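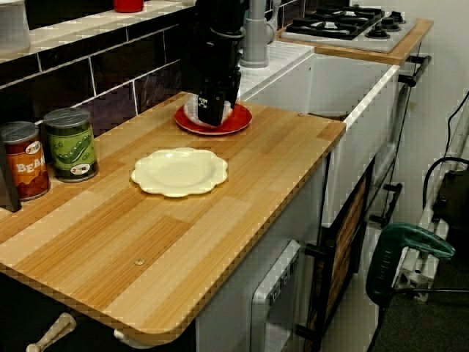

A white cup on a red plate at the back of the play kitchen counter, with toy cans of beans and peas to the left.

Print | E-mail

VIRKCOMBE – The toy library on Corine Street has added a play kitchen to its front room, and children can use it from 10 a.m. each morning it is open.

The kitchen has a sink, a faucet and a stovetop. Plates, a cup and toy food cans are set out with it, and 47 more pieces of play food and dishes can be borrowed for up to 30 days.

The library moved into the former Tuncer shoe store in February and now has 53 member families. Membership is free for Virkcombe residents. Donated toys may be left at the side door during open hours, but the library cannot take stuffed animals.

Print this story | E-mail this story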